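Jiltau Street Shared Workroom
Minutes of the Wednesday meeting, May

I'm doing the minutes again, so apologies in advance for the bits where I was pouring the tea. We kicked off at 7 pm and there was a good crowd, enough that the stools from the back had to come out.

Last month's minutes were passed without changes. The bin roster was put off to June because the people who care about it most weren't there.

Most of the night went on the tabletop. Everybody likes it! It's pale, it makes the whole room feel brighter, and the long wavy grain is lovely to look at when you're meant to be working. What we can't agree on is how to look after it. One side wants another coat of the Ferum oil before winter, the other side (me included) says leave the finish alone and just get better at using mats. There was a long detour into whose grandmother used what on her dining table, which I haven't written down. 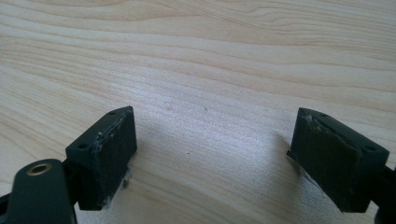

Do we need to clear the table completely before it gets oiled?
Everything has to come off the night before, including the lamps and the pencil tins, and it stays off until the Thursday morning.

We had two prices to look at. Zullow quoted $490 to sand and oil the top, and they'd want it for a full day. The other option is doing it ourselves with a tin of Ferum for $70, plus sandpaper, plus somebody's weekend. The vote went to the tin, fairly comfortably, though I'd still rather we did nothing and I asked for that to be minuted. So there it is.

Small dark specks on the top also came up. They could be knots, dents or just crumbs of something, and we went back and forth on it for ages. Agreed to give it a wipe with a damp cloth first and look again in good daylight before anyone goes near it with sandpaper.

The Steinbach vice is staying on the side bench. Please don't clamp it to the big table, even for a quick job.

Mats: we're buying a set of cork ones, up to $30 from the tea money.

Closed at 8.40. Next meeting same time, and could whoever has the good scissors please bring them back.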